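Hand-held gripper station: pre-session safety and quality checklist, with comments
Stallstead site, white table. Inspection by Annelore Lindemann, May 25, 2023

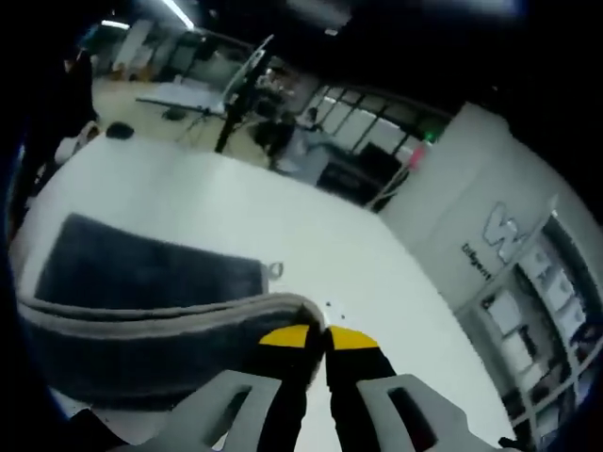

We have 524 good cloth-folding examples in the bag and we want 2,000 by November, so this station is going to work hard and I want it in lovely shape before we start the long runs. The yellow tips on the black pads are my favourite part of the whole tool, as you can tell at a glance where the grip will land, even with the dark grey cloth spread out on the white table. Please go through the list before every block of recordings, tick what's fine and write something next to what isn't. More words are welcome!

1. THE TOOL

Finger pads meet evenly when closed: OK
Comment: Squeeze slowly ten times and watch the gap between the pads. It should close the same way every time. If one side leads, the model learns a lopsided grip and we spend a week wondering why.

Yellow tips firmly on, no lifting at the corners: OK
Comment: Press each one with a thumbnail. Spare tips are in the Mühlbauer tin.

Grey outer fingers free of cracks: OK, watch
Comment: Run a fingertip round the inside of each cut-out. We swap the fingers every 800 examples whatever they look like.

Cable secured and clear of the wrist: OK
Comment: You should be able to turn your hand right over without feeling a tug. Bemden lost half an afternoon to a snagged cable and I would love us not to repeat it.

Trigger returns by itself: OK
Comment: Very smooth today, a real pleasure to use.

2. THE TABLE

Surface wiped before the first example: NOT YET
Comment: There are a few tiny dark specks on the white. They won't hurt anyone, but I'd rather the model learnt about cloth than crumbs. Dry wipe only, please.

Table steady when leaned on: OK

Loose items moved to the far end: OK, could be better
Comment: Anything not in the task goes in the Diten tray. If it must stay on the table, leave it in the same place for the whole block and put it in the notes.

3. THE CLOTH

Metal fastener at the edge checked for sharp bits: OK
Comment: Feel it with a bare finger before you touch it with the pads. Don't grip on the metal itself, it marks the tips. That said, I'm really pleased this cloth has one, it makes a nice hard case for the model to cope with.

Starting position varied: PARTLY
Comment: Too many of last week's began with the cloth laid out dead flat. Give me rolled edges, bunched corners, the lot. A mixture is worth far more than another 200 tidy ones.

Cloth shaken out between examples: OK

4. THE ROOM

Walkway behind the table clear: OK
Comment: Tell people when you're about to record. They can carry on with their work, they just need to know you'll be looking down and not at them.

Stand feet not in the way of anyone's ankles: OK
Comment: Push it further back if you're tall and step about a lot.

Lights on and left alone during a block: OK
Comment: If someone changes them halfway through, stop, note it and start a new block.

5. THE PERSON HOLDING THE TOOL

Sleeves above the wrist, lanyard off: OK
Break after every 40 minutes: NOT OK
Comment: I know, I know, it's fun and you get into a rhythm. Sore thumbs make jerky examples, though, and jerky examples get thrown out. Set the timer.

Failed grips kept and marked: OK
Comment: Thank you all for this. A dropped corner followed by a good recovery is gold. Don't delete them!

To do before the next block: wipe the table, set a timer by the door, write six new starting positions on the card. Passed for use once the wipe is done. A.L.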